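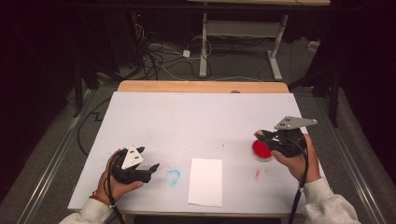 How should one protect a table before painting at home?

Cover as much of it as possible with a single rigid, wipeable board, and treat that board as the working surface for every session that follows.

Readers who have followed these pages since the move will be aware that the room now used for painting was never intended for it. It has a grey carpet, which cannot be replaced under the terms of the lease, and a light wooden table on which the household also eats when guests are present. The arrangements set out in this post were adopted in April and have since been revised twice.

The first arrangement consisted of newspaper. It was abandoned within a fortnight. Newspaper shifts when a sheet of drawing paper is drawn across it, and any paint that reaches it passes through to the wood before it has been noticed. The second was an oilcloth purchased from Amalitz, which did keep the table clean, although it retained its fold lines throughout the time it was in use. A small dish does not sit level on a fold. I mention this for the benefit of anyone considering the same purchase.

The present arrangement is a white rectangular board. It covers most of the table, leaving a strip of bare wood along the far side. I had initially regarded that strip as a deficiency and wrote to Balline to ask whether a larger size was available. It was, at a price of 373 including delivery, and the enquiry was taken no further. The strip has proved to be a convenient place for a cup of tea, provided that the cup is not also used for rinsing brushes. There is a small round dark spot on the wood at that side, near the middle, and I do not propose to sand it.

As regards the position of materials, the following practice is observed. The paper is placed upright, near the middle of the side closest to the person seated. Paint is kept to the right in a round, shallow dish, one colour at a time. Red is at present the colour in use, and it is by some distance the most troublesome of those we own. A small red smudge has already found its way onto the board, a short distance from the dish. Marks of this kind should be dealt with before the next sheet of paper is laid down, as the back of a finished painting will otherwise carry them to the shelf, and from there to whatever is stacked upon it.

Older marks are a separate matter. To the left of the paper there is a faint ring in light blue, hollow in the centre, which I have decided to leave alone. The specks and scuffs elsewhere on the board are likewise left as they are. Igor Laskowska, who paints a good deal more than I do and who was consulted on the point, takes the view that a working board should be cleaned of anything that might transfer and of nothing else. His own has been in service for 47 months and is, I am obliged to record, extremely ugly.

Sleeves deserve a paragraph of their own. A light grey sweatshirt is comfortable and entirely unsuitable -- the cuff passes close to the board whenever one reaches across, and red on pale grey is not easily concealed. Cuffs should be turned back, or an old shirt worn. I have given this advice to others on several occasions and follow it perhaps half the time.

The dish should be filled to a depth of no more than 7 millimetres. A fuller dish offers no advantage with the brushes we use, and the carpet must be borne in mind. For the same reason, the dish is carried to and from the kitchen on a tray, and a damp cloth is kept within reach.

Clearing away takes 10 minutes. The paper is moved first, flat, to the shelf in the hall. The dish follows, then the brushes, and the board is wiped last with lukewarm water and a little washing-up liquid. The stronger cleaner sold by Nodach was tried once on a corner and left the surface dull -- it has not been used again.

A note on the shelf, and on the drying rack ordered from Pawłowska to replace it, will be published once the rack has arrived with the correct number of screws.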